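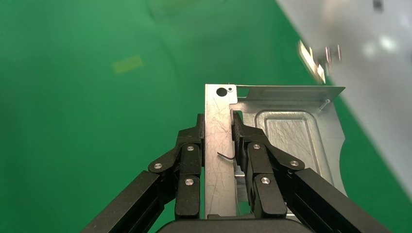 Galvanized Mounting Brackets, Series 351

Gisum supplies formed steel brackets to equipment builders and repair shops. The Series 351 bracket is made from galvanized sheet steel, with a narrow flange and a wider plate set at a right angle to it. The plate has a folded lip along one edge, an embossed recess with rounded corners, and a curved cutout. Two holes of different sizes are provided near the square-cut end of the flange, next to a small notch.

Finish
Brackets are shipped unpainted. The zinc surface is mottled and may carry fine scratches from forming and handling. Such marks are not grounds for return.

Ordering
Item number: 351-629
Carton quantity: 600
Sample packs of five are available on request to new account holders. Orders received in July are shipped after the annual stock count. Customers replacing the earlier Stallidia bracket should compare hole positions against the drawing before placing an order.

Storage
Keep cartons closed and in a dry place. Brackets should not be stacked against bare copper or left on damp concrete.

Prices effective Sep 1, 2018.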